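Re: second bench, what goes in the bid

Hello all,

Replying on the list so that the Hervieu people see the same numbers. The question was:

> We have been asked to put in a bid for a second two-arm bench by the end of March. Could Wandari send round what theirs really cost, including the parts that weren't on the first quote? Our draft only has the arms and a table in it. Also, is it worth paying for wrist cameras at the start, or can they be added later? And how much room do we need to leave?
>
> We were hoping to keep the whole thing under what Sadus spent.

The arms are the easy bit, as they come as one line on the quote and the price hasn't moved. It is everything bolted to them or standing near them that we got wrong. Our extras came to 3,570 on top of the arms, before delivery, and I had put down less than half of that in the first draft.

The largest item was the frame. We had planned to fix the arms to an ordinary bench top and changed our minds after the drawings came back. Aluminium rail costs more, but you can shift a base along it without drilling new holes. The walls hang off the same sort of profile, so order the corner posts at the same time and pay for one delivery. The printed wall covering and the marble-pattern floor were cheap by comparison. Buy spare floor covering, as you won't match the pattern a year later.

The spelling task is what we use the bench for at the moment, with the word on a small whiteboard at the back and wooden blocks on the floor.

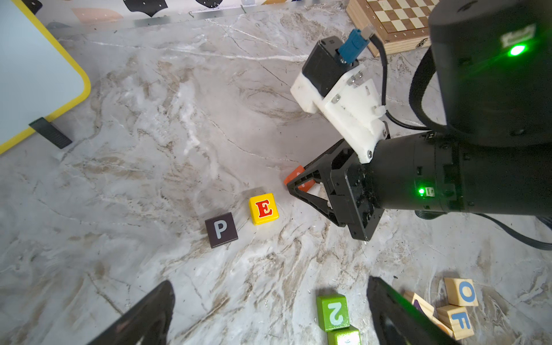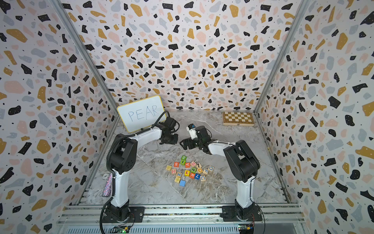
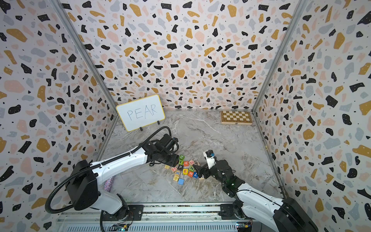

On wrist cameras, I would put them in from the start. The camera itself is a modest cost. The bracket, the longer cable and the time spent routing it are where the money goes, and doing that twice is a waste. Allow 300 for brackets, screws, clips and cable across both arms if you have a 3D printer to hand. If you have to send the brackets out to be printed, get a price from Jekomari first – they quoted us a fair figure but the wait was long. Ask for 4 brackets and keep two in a drawer.

For room, leave at least 60 cm clear on every side you need to reach. We didn't do this on the left and regret it each time something needs unplugging. The small boards and their wiring sit low at the front edge, so leave knee room there as well, and don't let anyone put a shelf under it.

Props need their own line, even if it is a small one. Letter blocks, a chess set and a whiteboard are not much money, but if they aren't in the bid somebody pays for them out of pocket and then has to chase the claim. I would also add a line for spare gripper fingers. We left that out and had to move money from travel in December.

As for Sadus, I wouldn't use their total as a ceiling. They already had the power supplies and a computer from an older project, and neither shows up in their figure. If you take those off ours as well, the two benches come out fairly close.

I can send the spreadsheet to anyone who wants it. The delivery column is still wrong for the rail order, so please ignore that until I have found the second invoice.

Regards,
Wandari bench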